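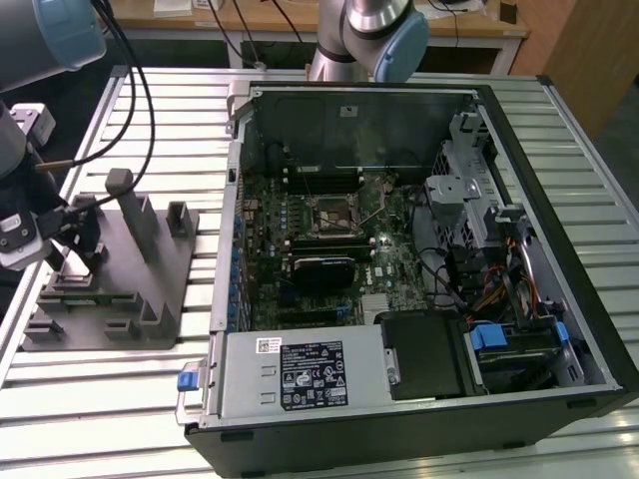

Notas para la charla - recogida de demostraciones en desmontaje de ordenadores
Proyecto Hisardale, 10 de abril de 2020

Diapositiva 1. Presentación
Saludar y decir en una frase qué hacemos: grabamos ejemplos de desmontaje y montaje de torres de sobremesa para entrenar una política de control. La charla trata de los datos. El modelo lo explica Ginico en la sesión siguiente.

Diapositiva 2. El puesto
La torre se trabaja tumbada, con el panel lateral quitado y el interior hacia arriba. Mesa de aluminio ranurado, dos brazos, un soporte gris para piezas a la izquierda. Señalar en la foto las pestañas azules: están en las ranuras de expansión, en la bandeja del disco y en la fuente. Son los puntos que más nos interesan, y también los cables que cruzan la caja.

Diapositiva 3. Qué cuenta como ejemplo
Un episodio es una sola tarea, de principio a fin. Empieza con los brazos en reposo y termina con la pieza en su sitio o en el soporte. Llevamos 466 episodios desde marzo, de los que 118 son de tarjetas pequeñas. Duración máxima: 200 segundos. Si el operador se pasa, se corta y se marca como incompleto.
- Los fallos se guardan. Un agarre que resbala y se corrige vale para entrenar la recuperación.
- Los episodios con la mano de una persona dentro de la caja se descartan.

Diapositiva 4. Variación
Al principio dejábamos la torre siempre en la misma posición y el modelo aprendió la mesa. Ahora la giramos y la desplazamos cada casi 30 episodios. Los cables se recolocan a mano entre tomas, sin patrón fijo. Parar aquí por si hay preguntas - en el ensayo salieron todas en este punto.

Diapositiva 5. Etiquetado
Cada episodio lleva una instrucción escrita, el resultado y el modelo de torre. Las instrucciones las redacta alguien que no ha manejado los brazos. Aryee revisa una parte de las etiquetas y nos devuelve las dudosas.

Diapositiva 6. Pendiente
Tornillos: todavía los quitamos antes de grabar. Conectores de alimentación: pocas tomas buenas. El segundo puesto, en Fledthorpe, usará la misma mesa y las mismas reglas de corte.

Dejar en pantalla la dirección de contacto durante las preguntas.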